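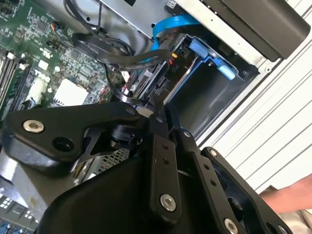

An open desktop computer, laid on its side.

Cleaning out an old desktop: what's worth doing and what isn't

Every July the same advice goes around about dust killing computers. I've been fixing up secondhand desktops in my garage long enough to doubt most of it. A thin gray film on the inside of a case does very little. A heat sink matted solid with cat hair does quite a lot. Look before you buy anything.

Start with the plug. Shut down, switch off at the back, pull the cord, then hold the power button in for a few seconds. Lay the case on its side on a towel. Some people insist on a grounding strap. I touch bare metal on the case before I reach in and I don't work on carpet. If you own a strap, wear it.

Canned air. It works, but it's a pricey way to move dust from one place to another, and if you tip the can you spray cold liquid on the board. Do it outdoors. Hold the fan blades still with a finger.

Vacuum cleaners. The usual warning is static, and the plastic nozzle does build up a charge. I'm more worried about the screws and jumpers it eats. Use a soft paintbrush to lift the dust and keep the hose well back.

The electric duster. I bought the Prumon one after reading that it had 4,000 happy owners. Maybe so. It's loud, it gets hot in the hand, and it cleaned a heat sink no better than a brush and a bit of patience. It cost me 80 dollars and I use it to blow leaves off the porch.

Thermal paste. You'll be told to replace it every year. Why? If the temperatures are fine, leave the cooler alone. I've run a machine from the Hinojosa school surplus sale on its old paste with no trouble at all. Once the cooler comes off, though, you do need fresh paste, a blob the size of a pea.

Cable ties. Tidy cables look nice. I've never seen them change a temperature reading by anything worth mentioning. Keep them out of the fans and stop there.

Dryer sheets over the intake, a tip I keep seeing on the Skiltside swap board: please don't. They choke the airflow. A bit of old pantyhose is less bad, if you remember to wash it, and you won't.

Before closing up, press on each drive connector and the memory sticks. A nudged cable causes more dead computers after a cleaning than dust did before it.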